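Wiping down props between takes – what's your written rule?

Started by hondell_ops

hondell_ops
Posts: 200

I've been asked to put together a cleaning and handling procedure for our demonstration work. We record people doing small tabletop jobs with both hands, sensors strapped to the backs of the hands, and the data goes to the group training the manipulation policies. Until September everyone had their own habits. Now we have a second shift and the habits don't match.

What I have so far:

Wipe each handled object at the start of a shift and whenever the operator changes.
Operator's hands clean and dry before the sensors go on.
No alcohol on anything with printed stickers.
Log the wipe-down on the session sheet with initials.

The bit I can't settle is whether cleaning should be allowed during a recording. Some task lists have "wipe the object" as the task itself, so the pack of wipes is a prop. Others don't, and people still reach for one out of habit. I'd like one rule that covers both and fits on a single page.

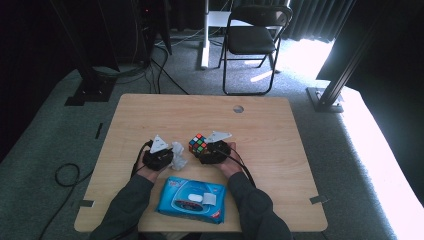 The other question is about the straps. We have 12 sets and they go from one person to the next all day. The supplier's sheet says to wipe the shell and gives no guidance at all on the fabric. I don't want to write something stricter than people will follow.

marl_pit

For the first question, split it by task code. If the task code includes cleaning, the wipe is a prop and gets listed with the other props. If it doesn't, the wipes stay off the table. That's what we do at Lahtinen and it takes two lines in the procedure.

For the straps, buy spares and wash them. A strap that has been on somebody's hand for four hours wants more than a quick wipe.

kettlewick

Disagree with keeping wipes off the table. If you ban them you get operators getting up mid-session to find one, and then you've got cables being dragged about and sensors knocked. Leave a pack within reach and mark the segment afterwards. We have a label called "incidental" for anything done outside the script. Takes the reviewer a few seconds.

marl_pit

It takes the reviewer a few seconds if the reviewer spots it. We audited a batch last year and found 19 clips where someone had cleaned something in the middle of a sorting task and it had gone through as sorting. None were labelled. I would sooner have the rule at the table than rely on someone further down the line.

kettlewick

That sounds like a review problem to me. But fair enough, we only have the one shift and I know all the operators.

Safta Bogdan

I write the procedures for the Badov site, so a few points from having done this twice.

Say what a used wipe is. It sounds silly, but if a used wipe is a prop it needs a start state and an end state like anything else. Ours reads "fresh wipe taken from pack at start, used wipe placed in tray at end". Before we wrote that, people left them on the table, in their laps or in a pocket, and the end states were no use for comparing one take with another.

A wipe is also a new object every time. It folds differently and it dries out. If the task depends on it, put a limit on how many takes you get from one. Ours is three, then bin it.

On stickers, you're right to keep alcohol off, but check the wet wipes as well. Some of them leave a film that makes plastic slippery. Puzzle cubes are bad for this, the faces get slick and then the turning looks nothing like how a person normally turns one. We go over them with a dry cloth after and wait five minutes.

And put the cables in the same document. Our first version had hygiene in one procedure and cable routing in another, and nobody had both open. Cable down the outside of the forearm, slack checked with the arm fully stretched out, before the first take.

hondell_ops
Posts: 201

Thanks, that's useful. The start and end state for the wipe is what I was missing. I had it down as a consumable, and consumables don't get states in our template.

How do you handle the dry cloth? Does that happen on the recording or off it?

Safta Bogdan

Off. Stop the recording, dry it, wait, start again. The five minutes goes down as a rest break, which the operators are owed anyway.

tinplate_j

Five minutes per cube is a lot if you're on a quota. We have 28 takes to a session and I can't see my lead agreeing to it. Why not rotate two or three cubes and let the wiped ones sit?

Safta Bogdan

You can, and the Avik project did. Use the same model and size if you do, and write the object ID on the sheet each time. They had two cubes with different stiffness under one ID for a while and it was a nuisance to untangle.

kettlewick

Does anyone reset the cube to a known state between takes? Or is scrambled good enough?

marl_pit

Depends on the task. If it's only being wiped or picked up, "scrambled" is fine as a description. If they're turning faces, we use a printed scramble and the operator follows it before the recording starts. It adds time but you can't check the result without it.

tinplate_j

We gave up on printed scrambles. People read them wrong and then you have a sheet that says one thing and a cube that says another. We take a still of it at the start now.

marl_pit

A still is fine. Better than a wrong sheet.

hondell_ops
Posts: 202

Draft wording, please pick holes in it:

1. Wipes are on the table only when the task code includes cleaning.
2. Where cleaning is part of the task, one fresh wipe is taken from the pack at the start. The used wipe goes in the tray at the end. Maximum three takes per wipe.
3. Objects wiped outside a recording are dried with a cloth and left for five minutes, or swapped for one with its own object ID.
4. No alcohol on printed or stickered surfaces.
5. Straps are changed when the operator changes. Used straps go in the wash bag.
6. Cables run down the outside of the forearm. Check slack at full reach before the first take.
7. Start state of any puzzle or adjustable object is recorded by a still.

kettlewick

Still not keen on 1, but if you're having it, add where the wipes live when they aren't on the table. Otherwise they'll be on the floor under somebody's chair.

Safta Bogdan

2 contradicts itself. If there's a fresh wipe at the start and a used one in the tray at the end, you can't have three takes from it. Either the maximum goes, or the first take is "fresh" and the next two are "from tray" and marked as such. We do the second.

For 5, say who supplies the clean strap. At our site it's the shift lead, and it's the one item that never gets missed.

hondell_ops
Posts: 203

Good catch on 2. I'll go with fresh and from tray. Wipes will live on the shelf by the sign-in sheet, and I've put the shift lead down for the straps.

tinplate_j

Could you post the final page when it's signed off? I'd like to borrow 6 and 7.

hondell_ops
Posts: 204

Will do. It has to go past our safety rep first and she's away until the end of the month.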